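Bickerstaff Recreation Association
Minutes of the Equipment Meeting, October 10, 2002

The meeting opened with 17 members present. The minutes of the June meeting were approved as read.

Tennis balls. The Association holds 599 balls, of which over 70 are considered too worn for league play. The Balside courts have asked to receive these for junior practice.
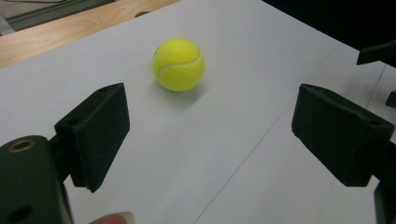

Members discussed how balls should be sorted before the Jillevville league opens. It was agreed that felt and seams would be checked by eye on a table covered with white paper. A yellow-green ball shows up clearly against the sheet – the curve of the seam included – and the same method will be used at both sites. Balls set aside will be bagged separately.

Nets. Rutimness has requested the loan of 4 nets. Approved, subject to return before winter storage.

There being no further business, the meeting was adjourned.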